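Forum Papeterie & Bureau > Rangement > Boîte à stylos ou pot : quelqu'un y gagne vraiment quelque chose ?

grenar_bleu
Bonjour à tous. Au bureau on nous demande depuis décembre de ranger nos stylos dans des boîtes en plastique fermées au lieu de les laisser dans un pot ou en vrac sur la table. L'argument : on les retrouve plus vite et on en perd moins. J'ai des doutes. Une boîte, il faut l'ouvrir, viser, refermer. Un pot, on tend la main. Est-ce que quelqu'un a un retour qui ne soit pas celui d'un vendeur ?

Soledad H.
Chez nous (petite agence à Villusley) on est passés aux boîtes l'an dernier. Les stylos disparaissent moins, ça c'est vrai. Mais à mon avis c'est surtout que les gens n'osent pas ouvrir la boîte du voisin. Pour la rapidité, je n'ai rien vu changer.

dwayne_sch
Pas d'accord avec le pot. Un stylo gel stocké la pointe en haut finit par avoir des ratés, l'encre redescend. À plat dans une boîte, pas de souci. Après, si vous êtes au stylo à bille classique, faites comme vous voulez.

grenar_bleu
Tu l'as vérifié ou tu l'as lu ? On lit la même phrase partout et je n'ai jamais trouvé un test derrière.

dwayne_sch
Lu, et constaté sur les miens. Bon, pas avec un chronomètre et un carnet, je te l'accorde.

Leopold Hämmerli
Je mets ici ce que ça donne avec des stylos noirs fins et une boîte bleue translucide, sur une grande table blanche. Jugez vous-mêmes.

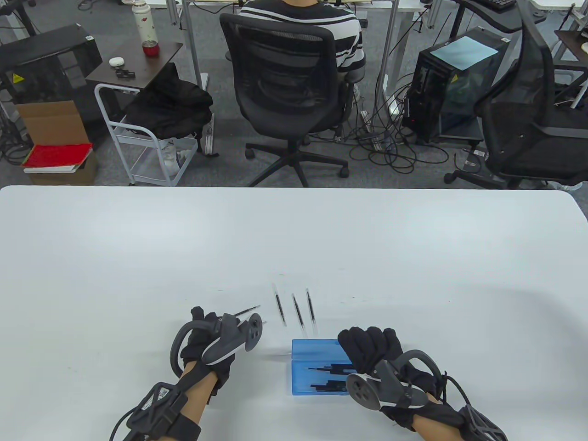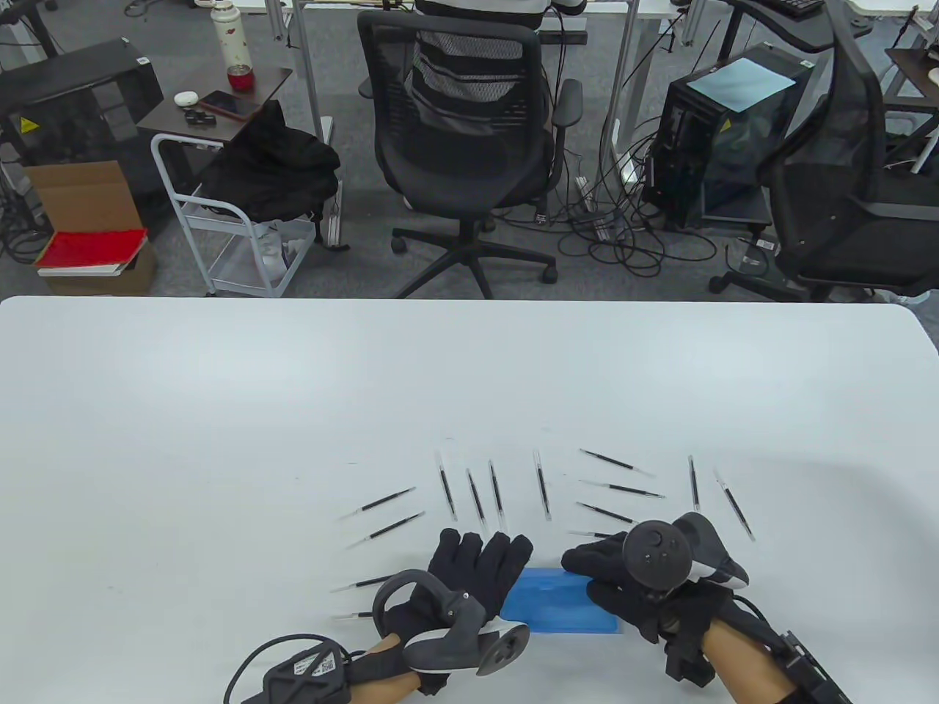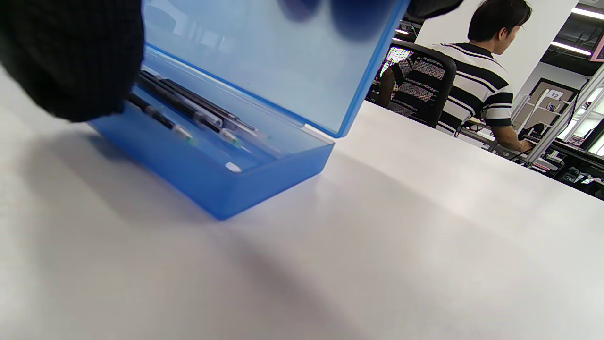 Mon avis, pour ce qu'il vaut : le modèle translucide a un avantage sur l'opaque, on sait s'il reste quelque chose dedans avant de soulever le couvercle. Pour le reste je ne suis pas convaincu. Les stylos mis en vrac dans une boîte rectangulaire se croisent dès qu'on la secoue, et il faut les remettre parallèles pour que ça ferme. Ceux qui vous parlent de gain de temps n'ont sans doute jamais rangé une boîte pleine un soir à 18 heures.

Nneka_E
Leopold, tu exagères. On les prend par poignées, pointes du même côté, on les couche dans la longueur et c'est fini. Le vrai problème c'est quand on les ramasse un par un.

Leopold Hämmerli
Par poignées, oui, et il y en a toujours un qui se met en travers. J'ai fait les deux, je préfère encore un par un, c'est plus lent mais je ne recommence pas.

Nneka_E
Alors c'est que ta boîte est trop large. Avec une boîte juste à la longueur du stylo, il n'a pas la place de tourner.

Myrtle N.
Je me permets : la charnière. Tout le monde parle du rangement et jamais de la charnière. Sur les boîtes tout plastique c'est elle qui lâche en premier, une simple pliure dans la matière. J'en ai jeté 2 en un hiver. Le catalogue Yazzie annonce 1000 ouvertures pour la sienne, j'aimerais bien savoir qui les a comptées.

grenar_bleu
Merci Myrtle, c'est exactement le genre de chiffre qui me fait lever les yeux au ciel. Quelqu'un a tenu le compte pour de vrai ?

Soledad H.
Mon mari, si, par défi. Il en est à plus de 748 sur une boîte de chez Govcombe et elle tient toujours, le couvercle baille un peu d'un côté. Ça ne prouve rien pour l'autre marque.

dwayne_sch
Un couvercle qui baille, pour moi elle est morte. Tu la mets dans un sac et tu as de l'encre partout.

Soledad H.
Elle ne quitte pas le bureau, Dwayne. On parle de tables, pas de cartables.

Myrtle N.
Et la couleur ? Le bleu translucide au bord d'une fenêtre, chez moi il a viré au gris. Personne ne l'indique sur l'emballage, évidemment.

Nneka_E
Jamais vu ça, la mienne est au soleil depuis l'été. Ça doit dépendre du plastique.

grenar_bleu
Bon. Si je résume pour mon chef : moins de stylos perdus peut-être, rapidité non démontrée, charnière à surveiller. Je vais proposer une boîte pour 4 postes et garder mon pot. S'il me demande des preuves je lui envoie le lien de ce sujet - il va adorer.

Leopold Hämmerli
Prends-la translucide, au moins. Et essaie-la avec tes stylos avant d'en commander pour tout l'étage, les longueurs intérieures données en ligne sont souvent fantaisistes.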